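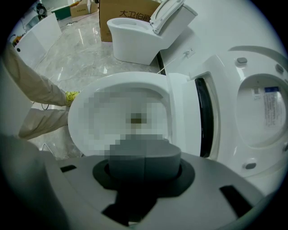

Pei-shan Chung, Household Systems for Non-Engineers
Notes for session 4: Where the water goes
2023-03-31

Last week we followed clean water into the house, which everyone enjoyed, as it's the half of plumbing with pleasant photographs in the brochures. Now we follow it out. Bring the floor plan you drew for session 2, even if you're ashamed of it. You'll be adding pipes.

## Two systems that should never meet

Supply water is under pressure. It will go up, sideways, or through a pinhole into your ceiling with equal enthusiasm. Drain water has only gravity to move it, and gravity is reliable but not ambitious. Nearly every difference between the two kinds of pipe follows from this.

- Supply pipes are narrow. Drains are wide.
- Supply pipes can turn corners sharply and get away with it. Drains want long, gentle turns.
- A supply pipe can run dead level. A drain pipe needs a slope for its whole length, and a sag anywhere along it will collect whatever you least want collected.

Somebody always asks whether a steeper drain is a better drain. Within limits, yes. Too steep, though, and in a small horizontal pipe the liquid can run ahead and leave the solids to think things over. Your local code gives a minimum slope for each pipe size. Look it up before you buy anything, and write it on the plan.

## The trap

Every fixture that drains into the sewer has a trap, a bend that stays full of water after the fixture empties. That plug of water is called the **seal**. It lets waste through and keeps sewer gas out, with no moving parts.

Under a sink, the trap is a separate piece of pipe you can see and, sooner or later, will take apart over a bucket. In a toilet, it's built into the body of the fixture, so the water you see standing in the bowl is the near side of the seal. Floor drains have one too, down where people forget it.

Ways to lose a seal:

1. **Evaporation.** The guest bathroom, the basement floor drain, the laundry sink that became a shelf. If a room smells of sewer and nothing in it has been used since the holidays, pour in a pitcher of water before you call anyone.
2. **Siphonage.** A slug of water going down the pipe pulls air behind it. If there's no easy source of air, it pulls the trap water instead. You hear a gurgle, which is the pipe telling you about a vent problem in the only language it has.
3. **Back pressure.** The reverse. Water falling down a stack pushes air ahead of it, and the air comes up through the nearest trap.
4. **Wicking.** A bit of string or mop yarn hangs over the weir of the trap and carries the water away by capillary action. Rare, slow, and a wonderful thing to be right about at a dinner party, if you attend that sort.

## Vents

The pipe sticking out of the roof isn't a chimney, and I've now read two homework answers that connected a fireplace to it. It admits air so that the falling water doesn't have to steal any. It also gives sewer gas somewhere to go that isn't your kitchen.

Draw vents as dashed lines on your plan. Each one should rise from near its trap, stay above the flood level of the fixture before it turns, and end up outdoors. If your dashed line ends in a closet, we'll need to talk — briefly, and with kindness.

An **air admittance valve** is a one-way device used where running a pipe to the roof is awkward. It opens to let air in and closes to keep gas from getting out. Some places allow them freely, some with conditions, some hardly at all. They wear out, so they have to be somewhere a hand can reach. "Behind the tile" doesn't count as reachable, however fond you are of the tile.

## How a flush works

The usual tank toilet in an American house relies on a siphon. The handle lifts a flapper, the tank empties quickly into the bowl, the water level rises past the top of the internal bend, and the passage fills. Once it's full, the falling column on the far side drags the rest along. Air finally gets in, the siphon breaks with the familiar gulp, and a small refill tube tops up the bowl to restore the seal.

So speed matters more than people expect. The same amount of water trickled in slowly will only spill over the bend and never start the siphon. A lazy flush often means the water is arriving too slowly: a flapper closing early, rim holes furred up with minerals, a tank set below its line. Check those before blaming the sewer.

To test the flapper, put a few drops of food coloring in the tank and leave it alone for half an hour. Color in the bowl means a leak. Pick a color you can bear to explain to the other people in the house.

## Case for discussion: the Tullia Apartments

The Tullia is a brick building with 65 units and one tired basement. Residents on the ground floor reported bubbling in their sinks, mostly in the evening. The manager bought 96 bottles of Seruler drain cleaner (a case discount was involved) and handed them out with a cheerful note.

The bubbling continued. A plumber from Babaei eventually went up to the roof and found the main vent capped with a neatly fitted sheet of metal, left from the previous summer's roofing work. Removing it took one afternoon. The bill, including a camera inspection of the stack, was $3,000, and the bottles were never mentioned at a residents' meeting again.

Come ready to talk about these:

- Why would the lower floors notice first?
- What does the time of day suggest?
- The manager treated a blockage nobody had located. What would you have checked, in what order, and what would each check have cost?
- Was the camera inspection money well spent? The class was evenly split last term, and a little heated.

## Reading and homework

Read the drainage chapter in the Skavis manual. Skip its section on grease interceptors unless you're opening a restaurant, in which case, good luck.

On your floor plan, mark every trap in your home, then mark which ones haven't seen water this month. Renters may do this too. Add the stack, with a question mark if you can't find it, and your best guess at the vents. Guesses are fine as long as they're labeled as guesses. Last session's plans were confident in a way that worried me.

Plans are due at the first April session. Pencil, please. You'll be moving things when we get to cleanouts, and I'd like to be able to read what's left.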